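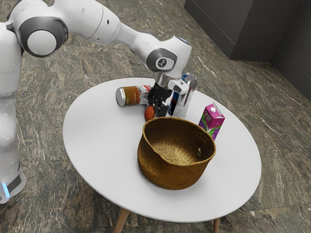 Overview Files Results Changelog Contact

Etotora Tabletop Clutter Set

Simulated pick-and-place episodes with a single white arm and a two-finger gripper working over a round table. We built the set to test one thing: whether a policy trained with shuffled object layouts does better on crowded tables than a policy trained on fixed layouts.

What is in it

1567 episodes, all rendered. Each episode has one target object and one instruction, such as "put the orange fruit in the basket." The other objects stay on the table as clutter. Cans may start upright or on their side. The basket is always present, but its position changes between episodes.

Each episode folder holds the color frames, joint positions, gripper state, the instruction text and a success flag. The flag is set by the simulator when the target comes to rest inside the basket.

Splits

train: 1348 episodes
test: 219 episodes

The test layouts do not appear in train. The objects do.

Result

The policy trained on shuffled layouts succeeded on 86 percent of the test episodes. We ran the full test split with 2 random seeds and the figure is the mean. Most failures came from the fingers touching a neighbor on the way down - usually the bottle, when it stood close to the target. A smaller group were grasps on a can lying on its side, where it rolled before the fingers closed.

Known problems

Shadows are softer than in the lab, and floor reflections change a little between renderer versions. Use the version pinned in the Runa config file if you want matching frames. Depth is not included in this release. It was saved in the wrong units before February and we have not redone it.

Contact

Layouts and rendering: Gebremedhin Asfaw. Training code and evaluation: Cengiz Karaca. Please include the episode number when reporting a bad success flag.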